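15th January

Glaze tests, second round. Kiln log first: Wondley body, all tiles bisqued in December and kept in the dry cupboard. Inese mixed the Laltetti white again from the new bag, 1000 g dry, sieved twice. Still pinholes on the thick dips. Thin dips fine, a bit mean looking though.

Water was 78 to 100 dry, same as last time. Going to try less tomorow and see if it sits better.

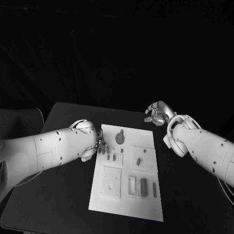 White board on the dark table.

Pinhole ideas, in order of how much I believe them:
bisque too low
whiting in the new bag coarser than the old
we are cooling too fast past the top

Dzintra says bisque. She wants a 40 minute hold at the end before we touch the recipe. Fair enough, cheaper than reordering. Asked Skadia for the sieve data on the whiting anyway, no answer yet.
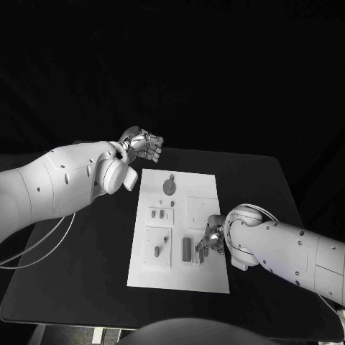
Black tabletop, both arms over it.

Iron wash: the Urbonaitė red went brown on every tile except the two on the bottom shelf. Shelf is cooler there, cones agree. So the red wants less heat than the white does, and I would like both on one pot. Annoying. Options are a separate firing or a softer white. Inese has an old recipe with more frit, she'll dig it out.
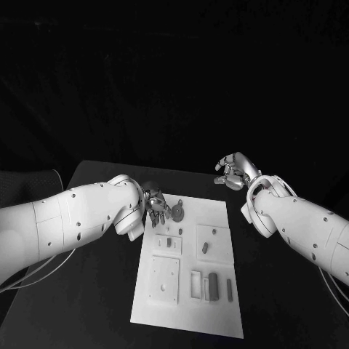 If the frit version works we skip the second firing and save nearly 2000 over the year in electric and shelves. Needs checking for crazing first, hot water then freezer, same as the mugs.

To do: label the tiles BEFORE dipping this time. New cones. Kiln wash on shelf 3, its flaking. Ring Skadia again re whiting.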